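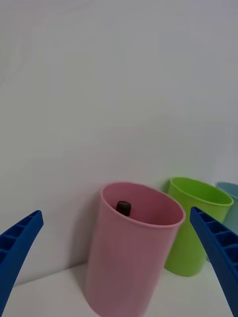
Pink container with item inside; green and light blue alongside

Ticket 2000 – Sorting containers, Kesholm activity room
Opened: Saturday, February 8, 2020
Product: Zidmont color sorting set
Priority: Low
Status: Pending customer

Issue as reported: The set is used on the white table for putting away small items by color. The customer states that the pink container tips when an item is dropped in from above, and asks whether a part is missing. The order was placed in October under line 115.

Support response: Thank you for your report. The containers in this set are supplied without weights or base rings, and no part is missing from your order. Please confirm that the base of the pink container is flat and free of label residue.

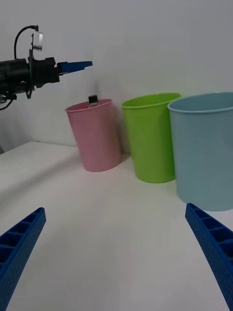

The containers should also be kept in a row with a clear working area in front of them. Items over 6 inches tall are not recommended for the pink container – the larger sizes are better suited to them. If tipping continues, a replacement can be issued under section 11 of the Briggs supply terms.
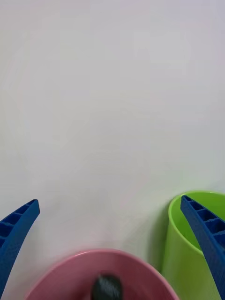 Ralunus: We removed a strip of old adhesive from the base and it stands better now. We would still like the replacement, in pink if stock allows. Please send it to the Kesholm address on the order.

Status changed to: Replacement requested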